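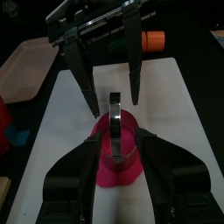
Birgit Wiegand asked, after reading an early draft of this page, why a ring should be filed under "cup" and again under "metal," and whether one entry wouldn't do. It's a fair question, and the short answer is that we keep both. A ring standing in a pink cup is a thing in a container, and it is also a shiny thing with streaks of light and dark all along it, and people come looking for it for either reason. So it gets two labels, and so does anything else that sits inside something.

Henard Household Things
README and data card

What's in it

Henard is a collection of 473 pictures of ordinary small objects on a tabletop: cups, spatulas, funnels, boxes, rings, mats, cutting boards, cables and the other bits and pieces that end up in a kitchen drawer or on the shelf above it. Each picture comes with a short list of the objects in it, written by hand in everyday words. We started it because the two of us kept wanting a set like it for our own labeling work, and every set we found was either far too big to read through in an evening or full of things we don't have at home (so many pineapples!).

The lists were written for people first. If you would call it a spatula when you ask somebody to pass it to you, then spatula is the label.

How the labels work

Every object gets a name, a main color and a place. The place is one of: on the table, in a container, on another object, partly hidden. Where we couldn't tell what something was, the name is "unsure" followed by our best guess, and please do leave those alone unless you have a good reason to change them. We would much prefer an unsure to a confident mistake.

Colors are plain: pink, orange, dark green, pale blue. We had "magenta" in there for a while and took it out again in December, after we found the same cup filed under both.

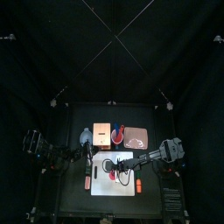

Ottmar Brinkmann would have a cutting board counted as furniture, and he has written us a long and very friendly note to say so: once things are lying on it, he argues, it's a surface like any other, and a cable looped across the board is no different from a cable looped across the table. We went back and forth on this and settled on keeping the board as an object, with the cable marked "on another object." Mats follow the same rule, so something crumpled and white on a pinkish mat is "unsure (tissue or cloth)," on another object. Utensils standing in a cup are in a container, even when most of the handle leans out over the rim.

Known gaps

Small things are listed less carefully than big ones. Funnels are named well, and boxes with a slot in the top are all just "box," with the slot in the notes column. Dark objects on the dark tabletop were hard on our eyes, and the notes for those are thin. There are almost 900 object names in the lists altogether, and a few spellings still wander.

Using it

Take it, share it, print it out, fix it. We only ask that you keep this page with the lists. Corrections are very welcome, and it helps a lot if you send the old line together with the new one.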